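Filed under: Shared Kitchens / Inspection Notes

Kitchen safety check, Fudulari house, October
Checked by Janelle Umali. Copy to Kenneth Panganiban.

I made this check in the morning before the cooks came. OK means I looked and found nothing to repair. My comments are under the points where I have something to say.

1. Fire extinguisher by the back door: OK
The pin and the seal are in place. Please do not hang aprons on it. I removed two.

2. Fire blanket: NOT OK
It is stored in the cupboard with the baking trays. It must hang on the wall where a person can take it with one hand. Kenneth has the hooks already.

3. Gas shut-off valve: OK
It turns easily. The label is written by hand and is becoming pale, so I will print a new one.

4. Hand tools and handles: OK, with comment

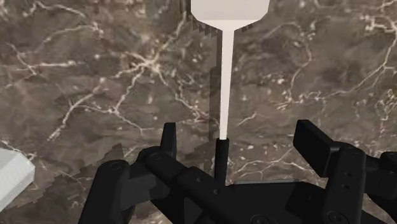
Point 4: turner with black handle, on the marble worktop.

I pulled every handle and twisted it a little. One ladle moved and I put it away for repair. Knives go back in the block after washing, not in the drawer with the spoons. I cut my finger in that drawer last year and I do not want to write this comment again.

5. Refrigerator temperatures: OK
The Neagu fridge showed 4 degrees at the top and 5 at the bottom. The paper log has a gap of three mornings. Whoever opens the kitchen should write the number, even when they are in a hurry.

6. Hot water at the hand basin: NOT OK
I waited too long for it to become warm. The plumber from Rerik was asked to look at the mixing valve. He estimates around 400 for the part and the work together. I have asked for this on paper.

7. Floor and walking ways: OK, with comment
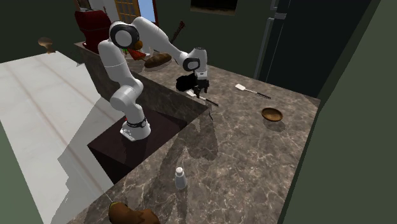

Bags and coats must stay on the pegs in the corridor. The mat near the sink has one corner that lifts, and I fixed it with tape for the moment. A new mat should be bought before winter, when shoes bring in water.

8. Electrical sockets and cables: OK
Tested the safety switch, it went off at once. The mixer cable has no damage. The old Plutlow kettle is missing its lid catch, so I took it out of use and put a note on it.

9. First aid box: NOT OK
No blue plasters left and the burn gel has passed its date. There should be 15 plasters at minimum.

10. Emergency exit: OK
Door opens fully from inside without key. The light above it works.

To be done by Kenneth: points 2 and 9 this week, please. Point 6 depends on Rerik. I will look again at the mat when I bring the new label.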